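Skivular House Shared Kitchen
Minutes of the Kitchen and Equipment Meeting held on 28/02/2020

Chair: Chiyo Nakajima

1. Minutes of the previous meeting
The minutes were agreed as a correct record, subject to one correction: the supplier of the drawer liners should read Danamo, and the reference to Hirose was removed.

2. Utensil storage
The Chair reported that the large drawer beside the hob could no longer be closed when full. Members considered the white utensil stand, which has a round base and a ring of hooks at the top of its pole, with the slotted metal spatula laid next to it on the table.

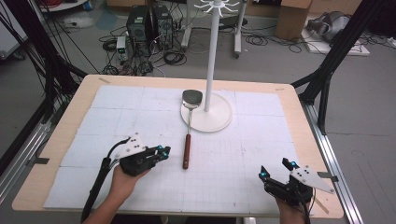
Minutes No. 16 – Page 2

It was noted that the stand takes up little room at the base, and that the hooks leave handles within easy reach. One member felt that a tall stand would be in the way during baking sessions – the Chair asked that it be placed at the back of the worktop on those days.

Agreed: that hanging stands be adopted for spatulas, ladles and slotted spoons. Knives and graters will remain in the drawer.

3. Purchase of further stands
A quotation from Cunarus for 4 stands was tabled. Members asked that the price of delivery be shown separately before any order is placed. The existing wooden-handled spatulas will be kept, as they are in sound condition.
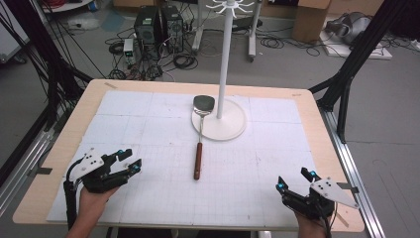

Question from the floor: Will the wooden handles need to be oiled now that the utensils are to be hung up?
Reply: They should be oiled twice a year as before, and wiped dry before being returned to the stand.

4. Hanging and cleaning
The draft notice for users was read and amended. Utensils are to be hung by the handle with the blade downwards, clear of the worktop. The round base is to be lifted and wiped beneath at the end of each session. The word "promptly" was struck out of the second paragraph.

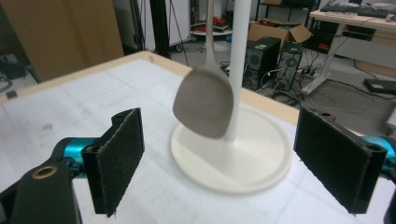
5. Drawer clearance
It was agreed that the drawer be emptied and sorted before July. Duplicates in good order will be offered to the Hirose Room, and a list of anything discarded kept in the kitchen folder.

Action: Chiyo Nakajima to obtain the revised quotation and circulate the amended notice.

6. Any other business
The request for a second chopping board rack was deferred to the next meeting.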